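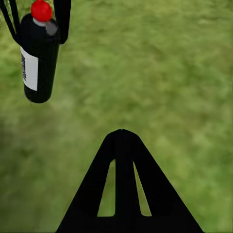

Llevo dos semanas intentando escribir esta entrada y siempre se me cruza algo, así que hoy miércoles me he sentado con el café y de aquí no me levanto hasta que acabe. Quería hablaros de beber agua. Ya, qué emoción, ¿verdad? Pero es que desde que empecé a caminar en serio me he dado cuenta de que lo hacía fatal.

Yo era de las que salían con una botellita pequeña en el bolso y volvían con la mitad dentro, tan orgullosas. Luego venía el dolor de cabeza de las siete de la tarde y le echaba la culpa al ordenador, al viento, a mi jefa... a todo menos a la botella. La que me abrió los ojos fue Mayuree, que camina conmigo los domingos y que un día, subiendo la cuesta de Rasellow, me vio sentarme en una piedra con cara de acelga y me soltó: «¿Pero tú cuándo has bebido por última vez?». Pues en el desayuno, y era café.

Desde entonces voy probando cosas. Lo primero, un vaso grande antes de salir de casa – cuesta los primeros días, luego sale solo. Lo segundo, beber a sorbos aunque no tenga sed, sobre todo si hace fresco, que es cuando más se me olvida. Intenté ponerme una alarma en el móvil y duró lo que duró, porque sonaba siempre en plena conversación y la apagaba sin mirar.

También he cambiado de botella, claro (cualquier excusa es buena para comprar algo). Me gustan de boca ancha, que se puedan fregar bien por dentro, y que no goteen en la mochila. La anterior me empapó un bocadillo de tortilla entero y todavía le guardo rencor. En verano le echo unas rodajas de pepino y un poco de hierbabuena, y en invierno me llevo una infusión de jengibre que me enseñó a preparar Pornthip, mi vecina, muy cargada y con apenas miel.

El domingo que viene nos toca la ruta larga, 18 kilómetros con parada para comer junto al río. Si alguien tiene un truco para que no se quede el olor a jengibre en el tapón, que me lo deje en los comentarios, ¡por favor! He probado con bicarbonato y con limón y sigue ahí.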